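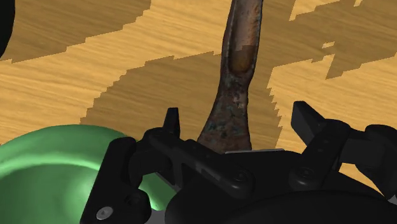
Valtlow teaches robots to do small work with the hands, and we do it by showing, the same way you would show a new colleague. A person sits down at our station, takes the controls and guides the arm through the task from the first move to the last. Most of our tasks begin in simulation, on a wooden table with ordinary things on it. A rusty old tool standing between the open fingers of the gripper and a green dish beside it are already enough for a good lesson, for the tool has a narrow neck and a wide end, and the person at the controls must decide where to close. This decision is what we want to record.

Who we are

The company was started by Benjamín Maldonado in the town of Allthorpe, in two rooms above a bicycle shop. Benjamín had worked many years with machines that were programmed line by line, and he saw that small workshops could not pay for this kind of programming. They had people with very good hands, and these people knew the work better than any engineer. He wanted to find a way to let them teach the machine directly. Today we have a full floor in the same street, with simulation desks on one side and real arms on the other.

Our team is mixed. Some of us studied robotics, some came from repair shops and kitchens, and one of our best operators was a piano teacher before. We speak several languages in the office, so please excuse us if the coffee talk is sometimes difficult to follow.

How we work

We use two methods. In the first, the operator holds the arm itself and moves it by hand while the motors are relaxed. It is good for slow tasks where the path is important, such as wiping or pouring. In the second, the operator stays away from the arm and drives it with a pair of hand controllers. For this we made our own software, Mussa. It works the same with a simulated arm and a real one, so an operator who has learned on the screen does not have to learn again.

Every recorded attempt is called a showing. Our library has 3,594 showings at this moment, and 3,190 of them have passed review. The others we keep also, with a note on what went wrong: the grip was too high, the object turned, the operator hesitated. A new operator makes 800 practice moves in simulation before the first turn on a real arm. It sounds like a lot, but most people finish it in their second week.

We change the simulated light very often. Strong shadows across the table can confuse a vision system that was trained only in soft, even light, and our customers do not have perfect lamps in their workshops.

The Wendalum project

Wendalum is our largest project until now. It is about old hand tools and metal parts that need sorting before repair. These pieces are difficult because no two have the same shape, and corrosion changes the color and the surface. The project has given us 675 of the showings in our library, and we continue to add new ones. In July we moved the first of these tasks from simulation to the real arms.

Visit us

We are happy to receive visitors in Allthorpe, mostly in the afternoon after 2 p.m., when the morning recordings are finished. School groups are welcome too - please write to us before, so we can keep a station free and let everybody try the controllers. If you have a task in your own workshop that is hard to explain in words, bring the object with you. We will put it on the table and see how it can be shown.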